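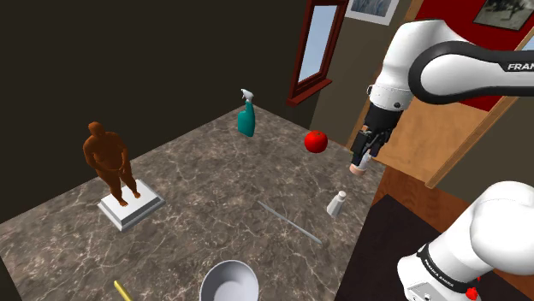

Teaching a robot arm from the other side of the room

The lead trainer at Nernent has been steering robot arms by remote control for six years, and she still reaches for her coffee with the wrong hand after a long morning at it. "I've spent so long in that arm by then that my own feels a little strange to me," she says, laughing, and then she goes off into a story about her mother's sewing machine that takes us a good ten minutes and does, in the end, come back around to robots.

Nernent is a small company, and its main product is Stekenari, a program that lets a person work a simulated arm with a handheld controller and save every movement as a lesson. The trainers run through a task on a made-up tabletop, picking something up or nudging it along, and the recordings are handed over to the people who build the learning software. Before that, she worked at Kouris, where the teaching was done by taking hold of a real arm and walking it through the job.

"I loved that, I really did," she says. "You put your hands on the thing and you could feel when a joint was getting near its limit. It was like teaching a child to hold a pencil. But you got tired, and your own body was always in the way, and if you dropped a cup, well, you had to go find another cup."

In simulation she can put the table back the way it was with one button. What she gave up was the feel of it. There is no weight in the controller, so everything has to come through the eyes, and she tells new trainers to spend their whole first day just switching between views and not grabbing anything at all.

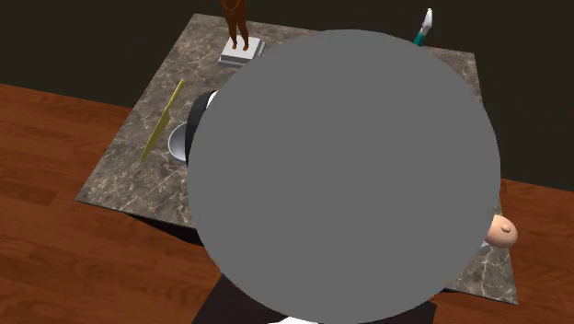 "People want to stay in one view, because it's comfortable," she says. "And then the arm is between them and the thing they're after, and they start guessing. I can always see the guessing later, in the recording. The hand gets wavy." A wavy recording isn't thrown out right away - she likes to sit down with the trainer and watch it through together - but it seldom goes into the final set.

How many good ones does it take? She is careful with that question. The last set her team finished, for a plain pick-and-place job, had 899 recordings in it, and she thinks a smaller number would have done if they had been more varied. A trainer might save up to 10 in an hour when things are going well. Thin objects slow everybody down.

"Give me an apple any day," she says. "With something long and skinny you have to line up both ways, the height and the angle, and you're so close that you've lost the rest of the table. I tell them to stop there. Stop, breathe, look from the side, and then close the fingers."

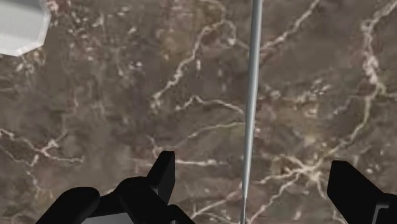
A trainer on the Otel project, listening in from the next desk, put in that stopping is exactly what gave them trouble last September, when the software learned the pauses along with everything else and would hang over an object for three or four seconds before doing a thing. She nods at this, a bit sheepishly. They trim the longest pauses now, she explains, though she won't let anybody trim all of them, and the two of them have plainly had this conversation before.

I asked whether she misses the real arms. She does, and she still visits one when she can, mostly to remind her hands what a heavy gripper feels like when it swings. She would like every new trainer to have a week of that before they ever pick up a controller, and she has asked for it in next year's plan. In the meantime she has a fresh group starting, and she was already clearing off a desk for them while we talked.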